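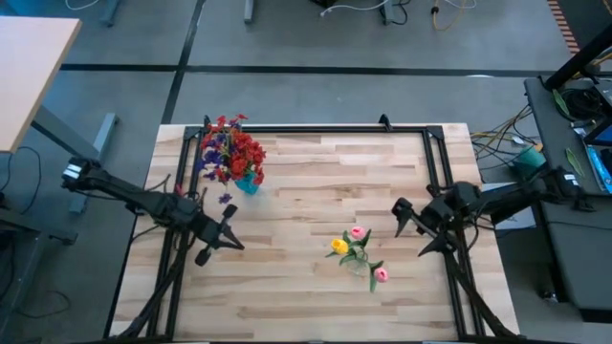 Every year I get asked whether a home robot is worth waiting for, and every year I borrow a two-armed setup and try to find out with an ordinary chore. The Hirkora tabletop software from Solden was my latest try, and the chore was flower arranging with artificial stems: pick one up, put it in a vase, go get the next. A six-year-old can do it badly and still finish. The two black arms face each other across a butcher-block top, each ending in a pair of plain parallel fingers, and the tulips with their little glass vase look to be lying on their side between them. Standing that back up is a small job for a person. For this software it is a project.

I'll start with what I liked. Setup took one morning, the instructions are written in normal English, and the arms move more smoothly than anything I tried two years ago. Stopping them is easy, and I did it often. The license costs $960 a year without the hardware, and I would call that fair for a teaching lab and silly for a household.

The trouble starts with learning. Solden suggests 50 demonstrations per task, where you guide the arms through the job and the software picks up the pattern. I gave it 50 and got an arm that reached confidently for the spot where the flower used to be. I went up to 300 and things got better, mostly with single stems laid out well apart. Put two leaves across each other and it dithers.

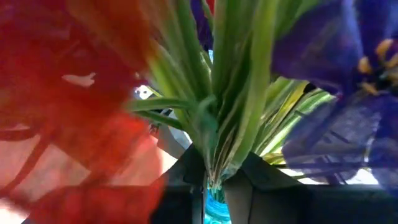

It also has no feel for how hard to squeeze. A stem wants a light pinch and a vase wants a firm hold, and you have to set both by hand in a menu three levels down. I got a decent vase setting after a long afternoon. Then I swapped in a vase with a different shape and had to start over. That is my main complaint about this whole class of product. The demo video shows one object in one position, and your kitchen has a drawer full of them.

Gendmont sells a competing package that I tried in January. It was faster at reaching and worse at letting go, so I would not switch. The Muriithi add-on for Hirkora is supposed to help with tangled items. I ran it for a week and could not tell whether it was on.

I kept a tally because I don't trust my own mood on these things. Out of 636 attempts at placing one stem in one vase, fewer than half ended with the flower standing up and the vase still upright. You may be more forgiving than I am, but I would not accept that from a dishwasher.
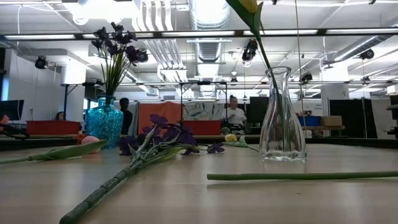 So can a pair of robot arms take over a simple chore like this today?

Only if someone stays close by and the pieces are laid out the same way each time. I never left mine running alone for a full arrangement, and doing the whole thing by hand was faster on every day I tested.

Shops are a different case. If you have one part, one bin and a fixture to hold things still, I can see Hirkora being useful, though older and cheaper equipment already does that kind of work well. For the home, keep your money. Two stars, one of them for the manual. I'll try the next version when Solden fixes the grip menu.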